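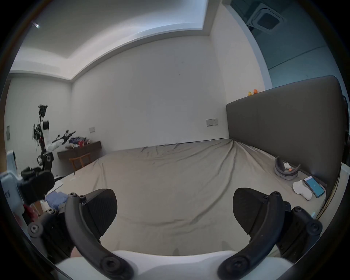 Project Reports, Issue 17, p. 267

Rate Variation with Position in a Hand-Wound Movement

Sang-wook Heo, Prodromos Karagiannis

1. Purpose

The project measured how the daily rate of a used mechanical wristwatch changes with position, before and after regulation. The watch is a hand-wound Femerar bought from a dealer in Gresik. It came without papers, and its service history is unknown.

2. Method

The watch was wound fully and left for 10 minutes before each run. Rate, amplitude and beat error were read from a Prunero timing machine in five positions: dial up, dial down, crown up, crown down and crown left. The lift angle was taken from the movement sheet. Readings were repeated after 17 hours without rewinding.

3. Results

At full wind, amplitude dial up was 267 degrees. The vertical positions were lower, and crown down ran slowest in every set. The spread between fastest and slowest positions was 17 seconds per day before regulation and 10 after the hairspring was centered between the regulator pins. Moving the regulator alone shifted all five readings together and left the spread unchanged.

4. Discussion

The remaining error is probably poise - the balance was not removed, so this was not tested. Beat error stayed constant through July. A second movement, a Wako, was set aside with a worn barrel arbor and is not included in the results.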